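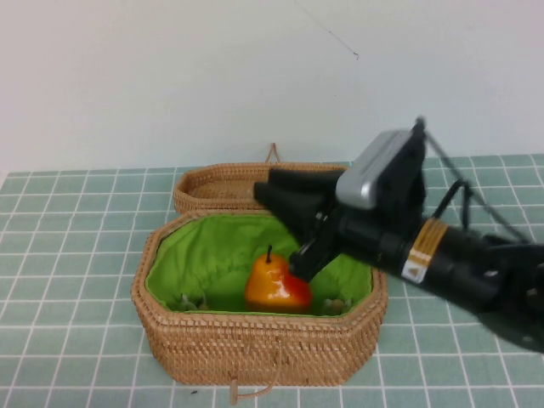
3 Oct 2023

The arm was back on its tiles by lunchtime, so I'm writing down what I did while I still remember it. Most of this is for me, and for Ezequiel Rivas, who has the bench when I'm away.

The fault was the same one as in the spring. The gripper closed, the controller said it had closed, and the pear slid out on the way up. The artificial pear is the worst of the fruit for this. It is glossy and it narrows towards the stem, so any slack in the fingers shows up there first.

I took the fingers off and wiped them and the faces they bolt to. One of the small screws on the left finger was a good half turn loose. I put them all back with a drop of the weak threadlocker. Don't use the strong one. We did that at Bekside and ended up drilling a screw out.

Next was the camera cable. It comes off the top of the housing and loops down behind the arm, and the loop has to be long enough for the wrist to turn fully both ways. I had tied it too short in the summer. I cut the tie, gave it more slack and ran the wrist end to end by hand with the power off. No tugging now.

Then the camera calibration, which took 20 minutes, and the grip force. I set that at 80 per cent and left the speed low. At full force the fingers mark the fruit, and they pull the lining up if they catch any of the green cloth.

The basket goes against the wall with its lid up behind it. Open the lid as far as it will go before you start a run, and keep an eye on the upper finger, as it passes close to the front edge of the lid when the arm goes in from the right. I raised the approach point a little in Tusto and saved it as a new file. The old one is still there if anyone wants it.

The counter is at 2,000 cycles since the last clean. I've put a note on the cabinet to check the finger screws at every clean from now on. We are down to 2 spare finger pads, and Prieto has more on order.

Still to do: the wrist makes a faint tick when it turns under load. I'll take the cover off next week.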